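Residência Karnanholm
Perguntas frequentes: roupa de cama, mantas e arrumação dos quartos

Texto revisto em 3 de junho de 2018. As respostas aplicam-se aos edifícios Fellum e Worden. Os residentes do edifício Pîrvu devem consultar o regulamento próprio, disponível na receção.

Que roupa de cama é fornecida pela residência?
São fornecidos, por cama, dois jogos de lençóis, uma fronha e um resguardo de colchão. Mantas, edredões e colchas são da responsabilidade do residente, que poderá trazer os que entender, desde que estejam identificados com o número do quarto.

É permitido usar mais do que uma coberta?
Sim. A sobreposição de uma manta felpuda e de um edredão é admitida durante todo o ano. Nos dias de mudança de lençóis, as cobertas devem ser retiradas da cama pelo próprio residente até às 9 horas.

Podem ficar peças dobradas em cima da cama?
Podem, exceto nos dias de mudança de lençóis. Recomenda-se que os panos e tecidos leves sejam dobrados ao comprido e enrolados, de modo a ocuparem pouco espaço e a serem facilmente transferidos para a prateleira. Os tecidos estampados confundem-se com mantas também estampadas e são, com frequência, recolhidos por engano juntamente com estas.

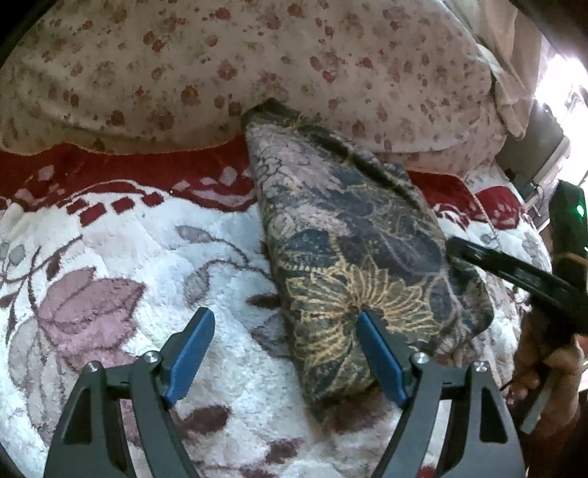
Olanrewaju Sani observou, a este respeito, que enrolar os panos poupa espaço na prateleira mas deixa vincos nos tecidos finos, e propôs que o regulamento aceitasse igualmente a dobra simples. A proposta foi acolhida: ambas as formas são válidas.

Como devem ser lavadas as mantas felpudas?
Em água fria, com pouco detergente e sem amaciador. As máquinas da lavandaria do edifício Worden centrifugam a 600 rotações no programa destinado a mantas, valor que não deve ser alterado. A secagem faz-se em estendal, ao abrigo do sol direto, e demora cerca de 36 horas. Não é permitido estender mantas nas janelas.

E os edredões acolchoados?
Os edredões devem ser lavados separadamente das mantas. Caso a etiqueta indique limpeza a seco, o residente deverá recorrer a um serviço exterior.

Como se deve fazer a cama antes da vistoria?
A manta é estendida em primeiro lugar, com as barras alinhadas pelos bordos do colchão. O edredão coloca-se por cima, puxado para a cabeceira ou dobrado aos pés. Qualquer peça que se encontre amontoada sobre a manta deve ser dobrada ou guardada antes da entrada do pessoal.
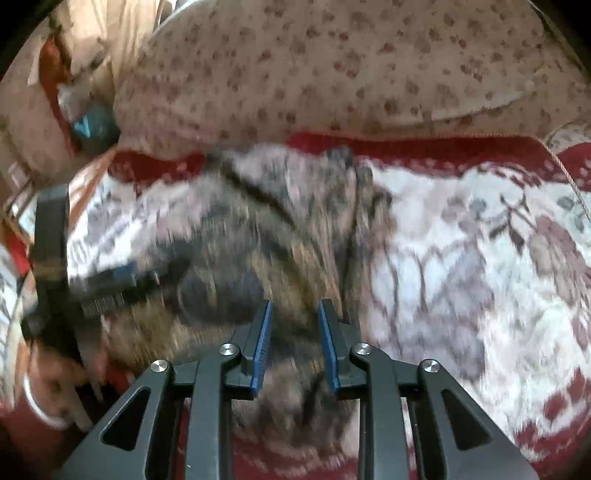 As peças que, no momento da vistoria, continuem por arrumar não são retiradas do quarto. O pessoal limita-se a deixar um aviso, e a mudança de lençóis dessa cama passa para a data seguinte.

Onde se guardam as cobertas durante as férias?
No mês de agosto, os residentes que se ausentem podem entregar as suas cobertas na rouparia do edifício Fellum, limpas, secas e em saco fechado. O levantamento faz-se mediante apresentação do talão.

A quem se comunica a perda de uma peça?
À rouparia, por escrito, com indicação do número do quarto e das cores ou do padrão do tecido.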